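The first cold morning in Ronley, the line outside the repair shop on Gresia Street starts before the door opens at 8. People stand with their coats held over one arm, or balled up in grocery bags. Most of them have the same problem. The zipper has quit.

A zipper is a small thing to lose a winter coat over, but coats get thrown out for it every year. The cloth is fine, the lining is fine, and the front won't close. A new coat of the same quality might cost ten times what the repair does, and a lot of owners never ask what the repair costs.

At the Ronley shop, a slider swap is $11. A full replacement on a long parka is $90, and takes a good part of an afternoon. The gap between those two prices is the reason the people at the counter spend so much time looking before they say anything.

What they are looking for is where the wear is. A zipper has the tape, which is the cloth strip sewn into the coat, the teeth along its edge, and the slider that brings the teeth together. When a zipper splits open behind the slider, owners tend to blame the teeth. Much of the time the slider has spread. Its two plates are pushed a little farther apart each time it is yanked over a fold of lining, and after some years they no longer press the teeth hard enough to lock them. The teeth can go on working for a long time with a new slider.

Squeezing the old one with pliers will sometimes bring it back. The shop will do this for free if you ask, and will tell you it may last a week. Cast metal doesn't like being bent twice.

Teeth are a different matter. On a coil zipper, the kind with a continuous spiral of nylon, a crushed section can't be fixed one tooth at a time. On a molded zipper, where each tooth is a separate bit of plastic, one missing tooth near the top can often be lived with. One missing at the bottom can't. The bottom is where the pin goes into the box, and if the first teeth don't line up, nothing above them will.

The pin itself is the part that brings in children's jackets. It frays away from the tape, the child forces it, and by January the end of the tape looks like a used paintbrush. Dipping the tip in clear glue will buy time. Sewing in a new zipper is the real answer, and parents of kids who grow two sizes in two years have to decide if it's worth it.

Parts are the other half of the trade. Sliders are marked on the back with a size, though not every maker marks them the same way, and a number 5 from one line may bind on a number 5 from another. The Ronley shop keeps its stock in old Jitlow fishing tackle boxes, sorted by size and then by tooth type -- a system that works as long as whoever opened a box last put things back. Odd ones go in a coffee can. The coffee can gets used more than you would think.

Thread matters more than customers expect. Cotton rots in a coat that gets rained on, so the shop uses polyester, run through a heavy Tsuchiya machine that was bought secondhand and is loud enough to stop talk at the counter. The stitches from the old zipper come out by hand with a seam ripper. That is the slow part, and most of what the $90 pays for.

Some care at home helps. Close the zipper before the coat goes in the wash. Rub a little plain wax along the teeth in the fall and run the slider up and down. If it catches on the lining, back it up and pull the cloth sideways.

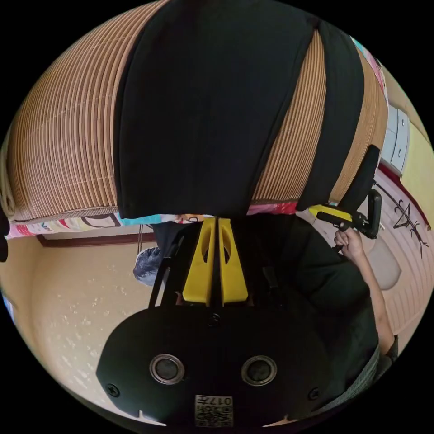
Spring is the better time to bring a coat in. By April the line is gone and a full replacement comes back in two days, while in December the same job can sit on the rack for weeks. Few people think about a parka in April. The ones who do get their pick of zipper colors, too, before the black and navy run out.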